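Mon deuxième hiver dans le chœur

mars 2024

Je chante comme ténor dans un chœur amateur depuis un an et demi, et je voulais depuis longtemps écrire sur ce sujet. Je demande pardon pour mon français, qui est ma quatrième langue. Mes voisins de pupitre me corrigent souvent, et je les remercie.

Quand je suis arrivé à Fellton pour le travail, je ne connaissais personne. J'ai vu une petite affiche à la boulangerie : « Chœur Hetine, nous cherchons des voix d'hommes ». Je n'avais pas chanté depuis l'école. J'ai téléphoné quand même et une dame m'a demandé seulement si j'étais libre le soir. Elle n'a pas demandé si je savais chanter. Plus tard j'ai compris que les ténors sont rares partout, et qu'on les accepte avec une certaine indulgence.

Notre cheffe s'appelle Rafia Baloch. Elle est très patiente avec les notes et pas du tout patiente avec les consonnes. Nous pouvons répéter pendant un quart d'heure la fin d'un seul mot, parce que le « t » n'arrive pas ensemble. Au début je trouvais cela exagéré. Maintenant, quand j'écoute un disque, j'entends les consonnes avant tout le reste, et cela me gâche un peu le plaisir.

Le programme de cet hiver était difficile pour moi. Nous avons préparé une messe a cappella de la Renaissance, trois chansons populaires baltes et une pièce nouvelle de Jaanus Siliņa, qui habite dans la région et qui est venu nous écouter en février. La messe est belle, mais les ténors entrent toujours au moment où l'on ne les attend pas. La pièce de Siliņa dure 157 mesures et change de mesure presque à chaque ligne. J'ai écrit les temps au crayon dans toute ma partition, et ensuite je ne pouvais plus lire les paroles.

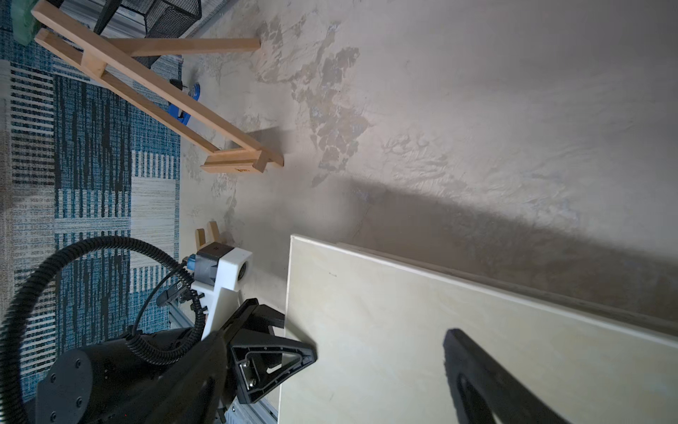

Pour travailler à la maison, j'utilise un petit clavier et mon téléphone. Je joue d'abord la ligne de basse, je l'enregistre, et puis je chante ma voix par-dessus. Normunds Bite, qui chante à côté de moi, fait autrement : il apprend tout par cœur dans le train, sans produire un son, seulement en lisant. J'ai essayé sa méthode pendant deux semaines. Je connaissais très bien le rythme, mais je commençais une tierce trop haut.

Le concert a eu lieu dans l'ancienne église de Paulauskas. Elle est froide et elle a une acoustique très longue, ce qui est magnifique pour la messe et dangereux pour les morceaux rapides. À la répétition générale, madame Baloch a demandé de chanter les chansons baltes plus lentement, et Neville Bramwell, notre basse la plus grave, a protesté parce qu'il n'avait plus assez d'air. Finalement on a trouvé un tempo au milieu. Je crois que les basses respiraient chacune à leur tour, ce qu'elles auraient dû faire depuis le début.

L'église peut recevoir 700 personnes. Nous avons vendu 513 billets, et pour nous c'est énorme. L'année d'avant, nous avions chanté dans la salle de l'école, devant les familles surtout. J'avais très peur. J'ai manqué une entrée dans le Credo et je suis revenu deux mesures après, en regardant la bouche de Normunds. Ma femme dit qu'on n'a rien entendu. Elle était assise derrière un pilier, donc je ne sais pas quelle valeur donner à son témoignage.

La pièce de Siliņa s'est très bien passée. Il y a un endroit, vers la fin, où les quatre voix arrivent sur un accord très doux et restent là sans bouger. En répétition cet accord était toujours un peu bas. Ce soir-là il était juste, et j'ai senti quelque chose dans le dos, comme un courant d'air. Peut-être c'était aussi la porte de la sacristie.

Après, nous avons mangé une soupe dans la salle paroissiale et on a parlé de la saison prochaine. Il est question d'aller au festival de Traltora, où il vient chaque été plus de 3000 choristes. Il faudrait apprendre deux œuvres communes et dormir dans un gymnase. Je suis pour les œuvres et j'hésite pour le gymnase.

Les répétitions recommencent après Pâques. Si quelqu'un parmi mes lecteurs habite près de Fellton et chante ténor, ou pense qu'il pourrait chanter ténor, qu'il m'écrive dans les commentaires. Nous sommes quatre, et l'un de nous déménage en été.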